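Keeping the Parish Hall Open on Weekdays

Opinion
Beverley Wainwright
9 October 2018

The regional council will soon decide whether the parish halls in its care should remain open between Monday and Friday, or be let to commercial tenants for the greater part of the week. The proposal has been presented as a matter of accounts. It deserves to be considered first as a matter of ministry, and I write in the hope that parishes will say so before the consultation closes in January.

The financial case is easily stated. The hall at Zonau Street cost $1,978 to heat and light last winter, and donations received on weekdays came to $1,448. A tenant has offered $4,000 for the same season. On those figures alone the council would be foolish to refuse. I have no quarrel with the officers who prepared the report, and I accept that the roof fund must be honoured.

A church hall, however, has never been held on those terms. Our predecessors raised the money for these buildings by subscription, in years when many subscribers had little to spare, and the deeds speak of "the use and comfort of the neighbourhood". That phrase carries an obligation. The parish may lease a room to meet its costs, but it should not lease away the hours in which its neighbours are most likely to come to the door.

Those who come on weekdays are seldom those who come on Sunday. Some are recently bereaved. Some have newly arrived in the district and want help with a form. The Reverend Viorica Matić has argued in the diocesan newsletter that such callers ought to be directed to the office by appointment. I respect her experience, but I believe she underestimates how hard it is for a person in distress to make an appointment with a church they do not attend.

There is a middle course. The council could permit letting on two weekdays and keep three for open use, with the rent applied to heating before any other purpose. Damián Rosales put a scheme of this kind to the spring synod, where it was received politely and not debated. It should be brought back, with proper costings, and each parish should be free to choose its own days.

It would also help if the report said plainly who is to answer the door. At present that duty falls to whoever happens to be in the building, and a policy of welcome cannot rest on chance. A modest roster, agreed with the wardens and reviewed each year, would cost very little.

Submissions should be addressed to the council secretary, Jacinto Olvera, and may be made by individuals as well as by parishes.

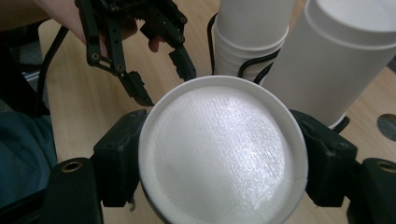 Further Reading

The Use and Comfort of the Neighbourhood: Parish Deeds and Their Purposes, by Sioned Pugh

Letting of Church Property: Guidance for Wardens

Report of the Spring Synod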